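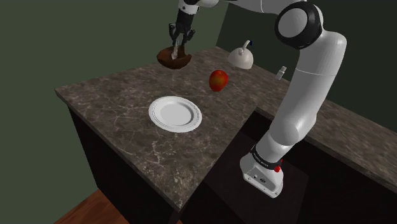 Friday, April 23, 2021

Kitchen set, pick and place, simulated. Notes from today's session, mostly so I can find my way back in on the next one, and for whoever at Coppens ends up pulling the files.

Good day! We closed at 258 kept episodes out of 349 recorded, and the part I care about most is that the bowl tasks are finally in there in decent numbers. Up to now the set was nearly all plate and fruit, and the policy trained on it showed exactly that. Ask it for anything to do with the bowl and it drifted over to the plate like a dog going to its dish.

Setup as run: one arm, stone counter with the corner layout, base down in the angle of the counter. Objects are plate, bowl, fruit, kettle, small block. The bowl was far left for this whole batch, close to the edge, and the arm has to stretch a long way across to get there. I like that pose a lot for data. The fingers come down from above into the bowl, the forearm is nearly level, and there isn't much slack left in the elbow. If the learner only ever sees comfortable poses near the middle of the counter it has no idea what a long reach should look like.

Tasks this session:
fruit to plate
fruit to bowl
block to bowl
reach into bowl, hold, back out (no object)
bowl to plate side

The fourth one is new and I'm very happy with it. It's short, it's easy to drive, and it gives clean examples of the approach by itself with no grasp mixed in. I recorded 132 of them before lunch and they replay beautifully. Coppens had asked for something like this back when we were fighting over the label scheme and I said it would be a waste of time. I was wrong, put it in the notes.

Why I threw things out. Most of the rejects are the bowl to plate side task. The rim is uneven and rises on the right, so a pinch that looks fine from the main view is sometimes on the high part and sometimes below it, and the bowl tips as soon as the arm lifts. A few of those I kept with the "recovered" tag where I set it back down and tried again. I think recoveries are worth more than we give them credit for. The plain drops went in the reject folder, still on disk, do not delete yet.

Other rejects: the start of the session, when I had the gripper speed left over from the drawer work and everything snapped shut. Also a short run where the instruction text said "put the fruit on the plate" and I drove to the bowl. Those could be relabeled, the motion is fine. Tasis can do relabeling in bulk now, so I've left them in their own folder called wrong_text and somebody should try it.

Kettle: not touched today on purpose. It sits at the back as a distractor, with the block over by the arm. I'd like to do kettle lifts next but the handle is thin and the contact there is bad, the fingers sink in and then the whole thing pops loose. Prisberg has a newer collision mesh that they say fixes it. Want to try that before anyone spends a day driving bad grasps.

A thing about the controls. I turned the hand controller scaling down when near the counter, so a big move of my hand is a small move of the gripper, and it made such a difference — I stopped doing that little hover and wiggle over the target that shows up in all the older episodes. The learner had picked up the wiggle, by the way. It does it before every single grasp, very faithfully. So the new episodes should teach it out of that, or at least thin it out. Scaling is saved under the same profile name as before, sorry, I overwrote it.

Quick training run over lunch on the morning files plus the old set, small model, few steps, just to see. It goes to the bowl when told to! Not always, and it comes in too low and bumps the side when the bowl is turned, but it goes. 3 seeds, all of them do it. I watched the rollouts twice and grinned both times.

Things I noticed that may bite us:

The dark recess where the base sits swallows anything that rolls off the back corner. The fruit went in there and the reset script thought the episode was still live. Needs a height check.

Veins in the stone are very busy near the front corner. The block is pale and so are the veins, and I wonder how well the vision side picks it out when it's down there. Haven't tested. Would be a nice small study for Tulurside, who have the plain counter version already.

Lighting has been the same in everything so far. Fine for now, but by August we're supposed to have the mixed set out and I'd rather start varying it early than bolt it on at the end.

Next time:
height check in reset script
move the bowl, anywhere but far left
turn the bowl between episodes, full circle if I can stand it
new kettle mesh, ten test lifts by hand before recording
wrong_text folder through Tasis
rename the controller profile and write down the scaling value in here

Files are synced, the index is rebuilt, and the counts above match the index. The lunch checkpoint is in scratch and will be wiped with everything else there, so copy it if you want it.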